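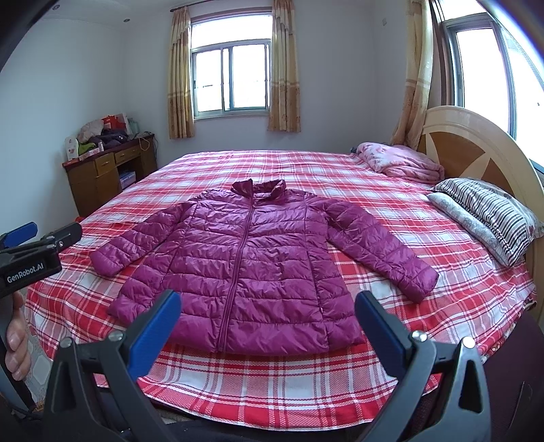

Puffer jacket, sleeves out, front gripper open. Thursday's homework for the planner.

**1/** Spent the week on the garment side of Prollevov (our little planning stack) and wow, quilted stuff is mean. All those shiny stitched panels! The keypoint model kept calling every seam a hem.

**2/** So I stopped asking it for hems. Now it finds 4 things: collar, two cuffs, and the zipper line. The hem gets worked out from the zipper. Way calmer.

**3/** Plaid sheets are their own headache, btw. The old segmenter loved following a red stripe right off the jacket. I retrained with over 200 patterned backgrounds and the masks look a lot cleaner in replay.

**4/** Still broken: timing between left and right. The Sano sync node drops 3 ticks whenever I scrub the log backward, so the two grasp plans drift apart (yes I filed it, yes it's my own bug).

**5/** Next up is sleeve-fold order. Right now the planner picks whichever cuff scores higher and I kinda want it to always start left. If you've done this with puffy stuff, tell me what you used for a cost term, pls!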